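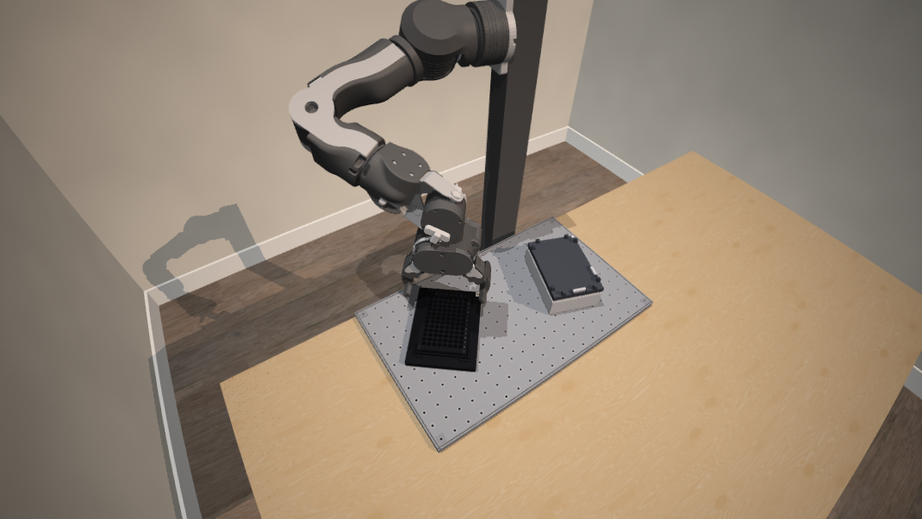 Imagen: Archivo / Tradlow

El Consejo Municipal de Flisia aprobó en sesión extraordinaria el reglamento que regirá la elección parcial convocada para cubrir el escaño vacante del distrito de Montes. El texto fue respaldado por la mayoría de los grupos representados en la cámara y entrará en vigor al día siguiente de su publicación en el boletín oficial.

La votación se celebrará en abril. Podrán participar los residentes inscritos en el censo del distrito, que según los datos provisionales de la Secretaría General comprende 4,000 electores. Quienes hayan cambiado de domicilio durante el último año deberán comprobar su inscripción en las oficinas municipales antes del cierre de la fase de reclamaciones.

El escaño de Montes quedó vacante tras la renuncia de su titular, presentada por motivos personales y admitida a trámite por la Mesa del Consejo. En los comicios anteriores, la plaza se decidió por una diferencia de 97 votos entre las dos candidaturas más apoyadas. La candidatura ganadora obtuvo entonces el 52 por ciento de los sufragios válidos.

El reglamento fija el calendario de presentación de candidaturas, los requisitos de los avales y las condiciones de acceso a los espacios públicos de campaña. Las agrupaciones de electores sin representación en el Consejo deberán acreditar las firmas exigidas por la normativa local, que se entregarán en un único acto y en formato original. Cada candidatura podrá solicitar el reembolso de hasta 2,000 euros en concepto de gastos de impresión y envío de propaganda, previa presentación de las facturas correspondientes.

Durante el debate, el grupo Alternativa por Fenness defendió una enmienda para ampliar el horario de votación en las zonas rurales. La propuesta fue rechazada. Sí prosperó, en cambio, una enmienda transaccional que obliga a habilitar una mesa accesible en cada uno de los locales electorales del distrito y a publicar las actas de escrutinio en el portal municipal durante la misma noche electoral.

La persona electa completará el mandato en curso y se incorporará a las comisiones de Urbanismo y de Servicios Sociales, de las que formaba parte su antecesor. Hasta la toma de posesión, los asuntos del distrito serán atendidos por la Presidencia del Consejo.

Las solicitudes de voto por correo podrán presentarse en el registro general de Flisia y en la oficina de atención ciudadana de Montes.

Flisia, 16 de diciembre de 2018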